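Tips from the hand-held gripper build, mostly for whoever picks it up next. Workshop bench or bedroom, same rules.

**Fingers and pads**

- Dry fit both fingers before any glue. Close them all the way. If the tips cross, swap the linkage arms left for right, then try again.
- Ridged pads grip cloth way better than smooth ones. Ridges face each other. Wipe with a damp rag, let dry, then glue.
- Glue thin. Too much squeezes into the grooves and you'll be picking it out with a pin.
- Clamp overnight. 2 hours is not enough, tried it.

**Pivots**

- Snug, back off a hair. Fingers should fall open on their own when you tip the thing over.
- One drop of light oil each. Not on the pads!! Oil on a pad = new pad.
- Check them after the first 5 sessions, then whenever it starts to feel sloppy. They do creep loose.

**Phone mount**

- The Wakholm bracket fits but the screws it comes with are too long. File them or use washers.
- Elastic cord over the phone as backup. Cheap, takes ten seconds.
- Charge first. Cable hanging off your wrist will drag on everthing.

**Practice on cloth**

Start with thick stuff. Sweaters, fleece, anything with a bit of fuzz. T-shirts later, they slide. Lay it on a bed or a blanket so the fingers have some give underneath, a hard table chips the tips.

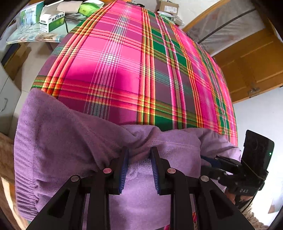 Pinch the seam or the ribbed part first, not the flat middle. Lift an inch, stop, then move the other hand. Going with both at once just makes a knot. Slow is fine, even boring slow.

Keep zippers out of it untill you're good. Same for beads.

**Logging**

Daza file names only, no spaces. Our folder was a mess by clip 81 and it took a whole evening to sort. Card fills up near 2,000 short clips, so empty it before then. Mumon reads the folder as is, don't rename stuff after.

**Putting away**

Fingers open, pads not touching. Loose screws in a jar with a lid. Spare pads are in the Fludow drawer, second one down, take the last pair and you print the next.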